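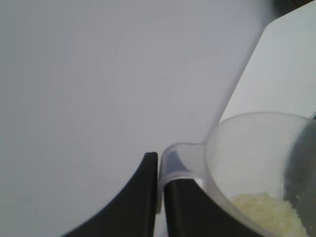 Flatunwood Soap & Candle Makers > Members' board > Gear and benches

Plastic measuring cups, keep or bin?

nana_nartey
Trying to sort out the pouring bench before January and I've hit the plastic cups. I love a clear one on a white bench for soap colours, you can see straight away if your mix has gone muddy. But half of ours have lost their markings and I'm sick of guessing. Do I toss the lot?

roos.p
Bin them! Get a stainless jug from Lalora and be done with it. Mine has done 60 batches and still looks new.

Sorin B
Disagree, sorry Roos. You can't see colour in a stainless jug, it all looks grey. I weigh everything anyway so I couldn't care less about the lines on the side. Tare the cup, pour, done.

nana_nartey
Okay but not everyone weighs, Sorin. New members go by the lines, and we had that lavender batch (you remember the one) that never set.

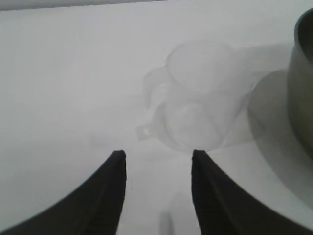 Also, a clear cup on a white bench is so easy to miss. I've knocked over two with my sleeve this year, one of them full of fragrance oil, and the whole place smelled like a chemist for days.

izzati_s
Bit of coloured tape near the rim fixes that. I do all mine in orange.

roos.p
Tape goes gummy in the wash. Stainless!!

Sorin B
Only if you soak it. Wipe them out with paper towel first, then a quick rinse.

nana_nartey
Fine, I'll keep the ones with readable lines for the newbies and Sorin can have the rest for weighing. Izzati, could you bring your tape along next time?

izzati_s
Sure, I've got heaps.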